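January 2020
Sandro Vitale and Noemi Palumbo

4. Filing behavior among small suppliers after the move to electronic returns

4.1 Background to the filing change

The change from paper to electronic sales tax returns altered more than the form on which a supplier reports. Under the paper system, a business in the district of Druna could bring its return to the local office, have it read at the counter, and correct it before it was stamped. The electronic system accepts a return once the required fields are filled, and errors are raised later by notice. Earlier studies of such changes have dealt mainly with revenue. Much less has been written on how small suppliers divide the work of filing between themselves and paid preparers, and it is this division that the present section examines.

The suppliers in the study were registered in three neighboring districts, Druna, Jakon and Ospina. All were below the threshold for monthly filing and therefore submitted quarterly returns. Firms that had canceled their registration during the period were kept in the sample up to their final return, as their removal would have hidden some of the most difficult cases.

4.2 Who prepares the return

Before the change, most owners in Jakon prepared their own returns with occasional help from a relative or a bookkeeper. After it, many of the same owners passed the whole task to a preparer, including the entry of invoices. The shift was strongest among retailers with many small sales and weakest among workshops that issued few invoices to a stable group of customers. Owners who kept the task in their own hands tended to be those who already used accounting software for stock or payroll.

Cost was raised often in the interviews, but it did not explain the pattern well. Preparers in Ospina charged more than those in Druna, yet owners in Ospina were more likely to use them. Access to the portal appears to have mattered more. Owners described long sessions spent recovering passwords, replacing expired signature certificates, and matching purchase invoices to the records that their own suppliers had uploaded. Where a seller had filed late, the buyer's credit was held back, and the buyer had few means of learning why.
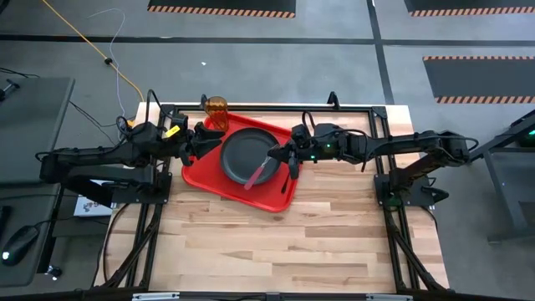 The matching of invoices also affected the timing of returns. Under the former rules, a credit claim rested on the paper invoice held by the buyer, and the return could be completed as soon as the quarter closed. Under the present rules, the buyer gains from waiting until sellers have filed. Preparers reported that they now hold returns until the last 3 or 4 days before the deadline and submit them in groups. This practice reduces the number of rejected claims, although it raises the risk of late filing when the portal is slow.

Penalties for late filing were small in amount but were felt to be unfair by owners who had given their papers to a preparer in good time. The law places the duty on the registered person alone. In only a few cases did the preparer agree to bear the penalty, and no written agreement on this point was found in the files we were allowed to read.

4.3 Corrections and refunds

Corrections followed a different course from original returns. A supplier who finds an error may amend the next return, but may not reopen the one already filed. Owners who were used to the counter system found this rule hard to accept, and several filed the same correction twice – once by letter and once through the portal. Such double corrections took about 16 weeks to clear in the Jakon office. Refund claims linked to them were suspended during that time.

The Etov help desk, opened in April to serve all three districts by telephone, handled mainly questions of access. Questions on the substance of a return were sent back to the district offices, where staff had often been moved to audit work. The result was a gap in advice at the point where small suppliers most needed it. Owners filled it by asking preparers, and preparers by asking one another.

4.4 Limits of the findings

The interviews were held with owners who agreed to take part, and those with serious arrears are likely to be underrepresented. Filing dates were drawn from portal receipts and are reliable, but the date on which papers reached a preparer rests on the memory of both parties. Where the two accounts differed, the later date was used. The findings should not be applied to monthly filers, whose returns are checked under a separate procedure described in Section 5.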